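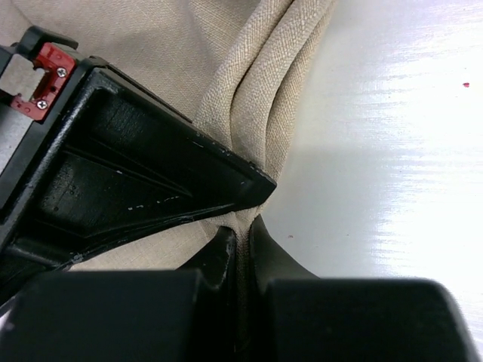 Beige fabric held between the gripper fingers in the trial cell at Plakach.

Visit to Plakach, Stostumcombe
Posted 15 April 2018 in Visits

Eleven of us went to Plakach this time. The coach dropped us at the wrong gate, so we walked round the back of the estate and came in past the loading bay, where the cages of clean work were waiting to go out. Anyone planning the same trip should ask for the Mill Lane entrance.

Plakach hires out and launders table linen, aprons and small cloth goods for hotels and restaurants along the coast. It has 20 people on the finishing floor over two shifts and puts through around 2000 small pieces a day, more in August. Small pieces are napkins, tray cloths, bread bags, anything that doesn't go through the big ironer and folder. The big machine has been there for years and does sheets and tablecloths on its own with one person feeding and one taking off. Small pieces are still shaken out, sorted and folded at benches.

We started with tea in the canteen and a talk from Simão Barros, the site manager. He had been asked beforehand to say what the automation was for and what it was doing to people's jobs, and he stuck to that. The company has a contract with Abreu, the hotel group, that runs to 2036, with a volume that goes up in steps. The benches can't take the next step. He has advertised for bench staff twice and filled half the posts. Bench work is eight hours of standing and the same wrist movement, and the people who are good at it are mostly over fifty. He said he would sooner find that out now than in the middle of a summer.

Somebody asked him straight out whether there would be redundancies. He said no one had been let go and there was a written agreement with the staff, which was pinned up by the clocking machine. We read it on the way through. It covers two years. After that it says the matter will be "reviewed jointly", and a woman at the bench nearest the door told us that was the line they had argued over longest.

The finishing floor is warm and quite loud, and there is a strong smell of hot cotton. Ear plugs were handed out at the door. The benches run down the window side, with a trolley between each pair. We were allowed to stand and watch for as long as we liked. A good folder picks up a napkin by two corners without looking, gives it one flick, and has it down in thirds before you have worked out which corner she started from. Marks and holes are found at the same time, by hand and eye together, and the rejects go over the shoulder into a bin.

The trial cell is in a side room that used to be the mending room. Pranholm supplied it and set it up, and Plakach rents it by the month. It is smaller than most of us had expected. Two arms are fixed to a rail along the front of a white worktop, with plain walls at the back and sides, and each arm ends in a two-fingered gripper with a small camera by the wrist.

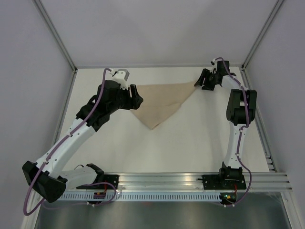
Kadir Ekinci runs it on the early shift. He was on the benches for nine years before that and had never touched a robot until last summer. Pranholm gave him four days' training and a phone number, and he says the phone number has been more use. His job is to put pieces out, watch what the arms do with them, set right anything that goes wrong, and write down what happened. The writing down takes up more of the day than we would have guessed. There is a sheet for each batch, with a column for the kind of piece and a column for the fault, and he has added a third column of his own headed "would I have done it like that".

Cloth is hard for a machine, as he explained it. A tin or a box stays the shape it is. A piece of cloth lands differently every time it is put down, and a corner may be underneath, or doubled over, or lying against another layer so that the fingers take both. A person feels two layers between finger and thumb at once. The grippers have nothing like that, so the cell has to go by what the cameras see and by how far the fingers have closed. Much of what he has learnt is how to lay a piece down so the arms have a fair chance at it. He is in two minds about this. If he has to lay it out nicely, he has done half the fold already.

On speed he was quite blunt. A folder at the bench would be on her tenth piece before the cell had done with its first. Nobody at Plakach is claiming otherwise. Simão's answer, when we put it to him later, was that the cell isn't meant to take over the napkins at all. He wants it for the odd work, the shaped pieces and the bags, which come in small batches and break up the rhythm of the benches. He also wants it to run through the evening when there is only one person on the floor. It does not do that yet. It is stopped whenever Kadir or his opposite number on the late shift leaves the room.

We asked what a normal morning was like. He comes in at six, checks the cables where they go round the joints and wipes down the worktop. Then he moves each arm through its range by itself before starting any work. The first hour is usually poor. He puts that down to the low sun through the side window, and a blind has been ordered -- it had been on order for five weeks when we were there. From about eight it settles. He does 200 pieces on a good shift, all told, with stoppages. 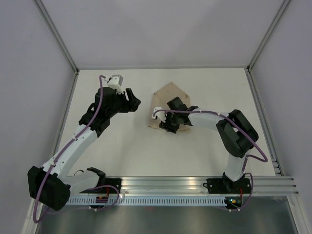
What has changed for him personally is mostly physical. His shoulder, which he had been seeing the nurse about, is better. He sits for part of the day. On the other hand he misses the talk at the benches, and he eats lunch at a different time now, so he hears things late. He got a pay rise of one grade for taking on the cell, and there was some feeling about that at first. Two others have since asked to be trained. One has started.

The bench staff we spoke to had mixed views. One thought the cell was a waste of rent. Another had been in to have a go at setting out a batch and had found it more interesting than she expected, though slow enough to send you to sleep. Several said the same thing in different words: they didn't mind the machine, they minded not being told what it was for in the first few weeks. It arrived in crates over a shutdown and the first most of them knew of it was the mending room being locked. Simão admitted this when it came up. The mending table is now in the corridor by the boiler room, where the light is bad, and the mender would like it moved. So would we, having seen it.

A few practical points came out of the questions.

Faults on the cloth itself, such as small stains or a pulled thread, are not checked by the cell. Every piece that goes through it is looked over again by hand.

The engineer from Pranholm comes once a fortnight. In between, changes are made over the line, and Kadir has asked for these to be done at the end of a shift after one morning when the arms behaved differently from the day before and he had not been told why.

The grippers are the part that wears. Fingertips are swapped when the grip starts to slip, and this is a ten-minute job with a small screwdriver. Lint gets everywhere and has to be brushed out.

Nothing has been costed in full yet. Simão has a figure for the rent and a figure for Kadir's hours, but no agreed way of counting what the benches gain from having the awkward batches taken away. The supervisor thinks it is worth having. She would like it measured before August.

We finished in the dispatch area, where the cages are weighed and tagged, and two of our group stayed on to look at the water recovery plant, which will get its own note when they have written it up. Lunch was at the garden centre next door and was good value.

Plakach will take another party in the autumn, up to twelve people, flat shoes only. The side room holds four at a time, so allow a good hour for that part. Names to the visits secretary in the usual way, please, and say if you need a seat on the coach.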